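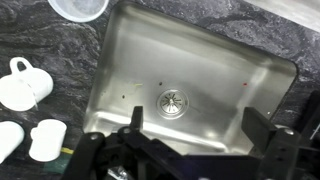 Figure 7.1 A steel sink in a dark, marbled countertop. Find the specks on the basin floor before you read on.

Home Skills / Unit 3: Water and Waste

Chapter 7
The Kitchen Sink

I learned to clean a sink from a woman named Wilma Cuypers, who ran the kitchen at a boarding house in Lolcombe where I washed dishes the year after high school. I thought I already knew how. You run the water, you swish it around, you're done, right? Wilma let me finish, then took my hand and put it flat on the bottom of the basin and slid it toward the drain. It felt like fine sandpaper. I had been at that sink for two weeks.

So that's where I'd like us to start, with your own hand on your own sink. Go do it now if you're reading at home (the book will wait). Slide your palm from the back wall down to the drain and then around the flange, the shiny ring the strainer sits in. Now do it again with your eyes closed. Most of my students are surprised at how much more they notice the second time!

Look back at Figure 7.1 for a minute. From the doorway you'd probably call that sink clean, and I wouldn't argue with you very hard. The steel is bright and the walls catch the light nicely. But there's a thin yellow-green fleck near the drain, a couple of tiny dark specks, and one little red one all by itself over on the right. There are faint water marks too, and a thin streak curving across the steel. I can't tell you what any of those specks are, and for our purposes it doesn't matter. What matters is that you can find them.

What this chapter covers

We'll be doing four things over the next few lessons. First we'll look at the parts of a sink and learn their names, so that when I say "flange" you don't have to flip back here. Then we'll talk about what gets left behind in a basin: food, grease, soap and the minerals in the water itself. After that comes the daily clean and the weekly clean, which are different jobs and need different tools. We'll finish with the drain, and yes, you will be taking out a strainer and looking at the underside. Wear an old shirt that day.

You'll need a sponge, a soft brush (an old toothbrush is perfect), dish soap, baking soda, white vinegar and two dry cloths. Please don't buy anything special. Rostyslav Lytvynenko, who taught this unit before me, used to bring in a whole crate of sprays and powders and have the class try every one. Plain dish soap and a dry cloth came out so well, year after year, that he finally left the crate at home.

A few words about steel

Stainless steel is a funny name. It can stain, and it can certainly look stained. The word really means that it stains less than ordinary steel does, thanks to the chromium mixed in, which forms a very thin skin over the surface. Treat that skin kindly and your sink will go on looking good for a long, long time. Go after it with steel wool and you'll scratch it, and you may leave bits of the wool behind to rust.

Most steel also has a grain, like wood does. You may have to tilt your head to see it. Scrub along the grain when you can find it – going across it is how people end up with those hazy patches they can never quite buff out.

Water marks are another matter. They're what is left when a drop dries in place: the water goes off into the air and the minerals stay put. If you have hard water at home, you know these marks well. A little vinegar on a cloth will usually lift them, followed by a good rinse, and then the dry cloth. The dry cloth is the part people skip. I skipped it for years.

What's around the sink counts too

When I say "clean the sink," I mean the counter beside it as well. In Figure 7.1 there are white plastic vessels lying on the countertop to the left, one of them a pitcher shape on its side with its handle up. Before you wipe anything, move whatever is sitting out. All of it, over to the table. My friend Riet Schouten wipes around things, and we have agreed not to discuss it anymore.

Dark counters deserve a special warning. A swirly charcoal and gray pattern can hide crumbs and drips beautifully, and you can wipe one three times and still miss a spill. Crouch down until your eyes are nearly level with the surface and look across it toward the light. You'll feel silly, and you'll see everything.

And don't forget the rim, where the sink meets the counter. Run the toothbrush along that seam once a week, even if it looks fine.

Before the first lesson

Keep a sink diary for one day. Pick a day when you'll be home for at least two meals, and look into the basin after each one, before anybody rinses it. Write down what you see and where it has ended up: near the drain, in a corner, stuck to a wall. Then rinse as you usually do and write down what is still there.

Bring your notes to class, messy or not. One of my old students, Pieter Declercq, handed his in on the back of a grocery receipt, with a drawing of the basin and small arrows showing which way the water ran. I still use it when I teach Lesson 2, and you'll be making a drawing much like it yourself.

Words to watch for: basin, flange, strainer, grain, hard water, rim, trap.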